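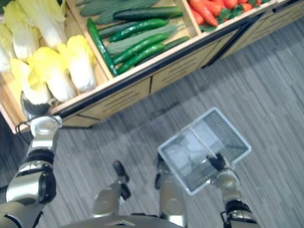
Napa cabbages on a wooden produce stand.

Filed under: Motorsport > Electric > Hill climb

Endent's little electric racer goes up Zalov in record time

What a run! Endent, the tiny workshop team that most of the paddock had never heard of last season, has taken the electric class record on the Zalov hill climb, and it did it with a car built by five people in a rented shed.

Réka Halász was at the wheel for the record run, which came late in the afternoon with the shadows already well across the upper hairpins. She knocked 12 seconds off the old mark, held until now by Remo Egger in the works Sindix. On a hill like Zalov, where drivers usually celebrate over a few tenths, that's enormous, and you could hear it in the cheer that went up along the fence when the time was read out.

"I thought they'd read me somebody else's number," Halász said, still in her helmet. "The car just kept pulling. Every time I came out of a corner there was more of it!"

There's plenty of it, too. The car makes 1000 horsepower from four motors, one at each wheel, and the whole thing sits so low that the crew has to lift the nose over the paddock drain by hand. Chief engineer Mirjana Shehu drew the rear wing herself, then drew it again in January after the first one cracked in testing. The new version is wider and uglier (her word) and it looked glued to the road through the long left-hander above the chapel, the spot where so many quick runs have come undone over the years.

Egger was one of the first over to shake hands. He had 97 percent of his battery left on the start line and blamed neither that nor the tires. "She was quicker everywhere," he said. "I watched the onboard twice and I still don't know where she brakes."

Sindix will be back with a revised cooling package for the next round at Grgić, a shorter and much bumpier hill that ought to suit its softer suspension. Endent hasn't raced there before. Sorin Softić, who looks after the team's dampers, is already working on a new setup and hopes to get a day of testing in before the trucks leave.

Sorin Kelmendi took third in class in a car he drives to the event on the public road, license plates and all, and drove home again after the prizes were handed out.

Send us your results and paddock news | Contact | Copyright, all rights reserved | Back to top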